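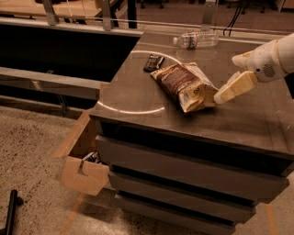
Weiche Verpackungen seien für Greifer noch immer schwieriger als jede Flasche, meint Prydderch, und ein neues Verfahren müsse sich an ihnen messen lassen. Die Gruppe hat ihre Methode Lulov deshalb in 200 Greifversuchen geprüft.
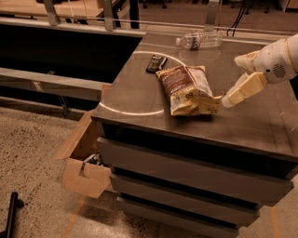

Skulten – Abteilung Greifen und Handhabung

Lulov wählt den Griffpunkt erst kurz vor dem Kontakt. Fehlgriffe gab es 12, mit dem Vorgänger Farkis waren es 22.

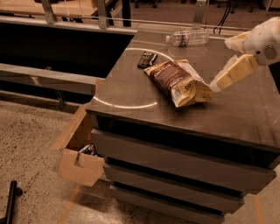
Der Datensatz erscheint im September. Er enthält auch Anordnungen, in denen wie hier Tüte, Riegel und liegende Flasche auf einer Fläche liegen – die Tüte dem Greifer am nächsten.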